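Why Do Markers Dry Out?

You sit down to draw a dragon. You pick up the green marker, the good one, and drag it across the paper. It makes a noise like a mouse being sanded. There is no green. There is a sort of gray rumor of green, and then there is nothing.

What happened? To find out, we have to go inside the marker. Please do this with your imagination. Doing it with scissors will get you in trouble, and it is very hard to get out of carpet.

What is in there, anyway?

Most people think a marker is a tube full of liquid, sloshing around like juice. It isn't. Inside the barrel is a long, soft stick made of squashed-together fibers, a bit like a skinny sponge wrapped in plastic. This is called the reservoir, and it has soaked up all the ink the marker will ever own.

Poking into one end of the reservoir is the tip, or nib. The nib is full of tiny channels, much too small to see. Ink creeps along them toward the paper without any pump or motor. Water does the same thing when you dip the corner of a paper towel in a puddle and the wet patch climbs up by itself. Scientists call this capillary action. You can call it that too, if you want to impress a grandparent.

So where does the ink go?

Washable marker ink is mostly water with dye in it. Water likes to float off into the air, one invisible bit at a time, and it does this whenever it gets the chance. That's evaporation. It is why puddles disappear and why your swimsuit dries on the fence.

When the cap is on, the water can't get very far. It drifts out of the nib, fills up the little space in the cap, and has to stop. When the cap is off, it has your whole bedroom to drift into, and after that, the world. The dye can't float away with it, so it stays behind and clogs up the channels in the nib.

Listen for the click. A cap that has been set on politely, with no click, is a hat. Hats don't keep water in.

Standing up or lying down?

Now we come to the great argument of the art table, which is how a marker should spend the night. 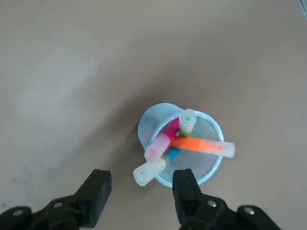
Cap down, always, says Masanja, and anybody who stores them cap up deserves a pale sunset. The idea is that ink gets pulled downward by gravity, the same as everything else, so a marker standing on its cap keeps its nib nice and juicy.

There is something to this. But plenty of markers do perfectly well on their sides, with the ink spread evenly from end to end. Cap up is the one that causes grumbling, as the ink can slowly settle away from the nib. If yours has been standing that way for weeks and writes faintly, try laying it flat overnight before you hold a funeral.

A mesh cup is a fine place for markers in any case. They will lean on each other and cross over and generally behave like people on a bus, and it does them no harm. The cup has holes in it, and that doesn't matter either. It's the cap that does the work.

Can a dry marker be saved?

Sometimes. If it's the washable kind, try this:

Pour a little warm water into a saucer.
Dip the nib in and count to 3.
Put the cap on until it clicks.
Leave it until tomorrow. (This is the hard part.)

If only the nib had dried, the water may loosen the old dye and your color will come back. If the whole reservoir has dried out, you'll get a very weak version of it, suitable for drawing ghosts.

This doesn't work on permanent markers. Their ink isn't made with water, and a dip in the saucer will leave them just as grumpy and slightly wetter.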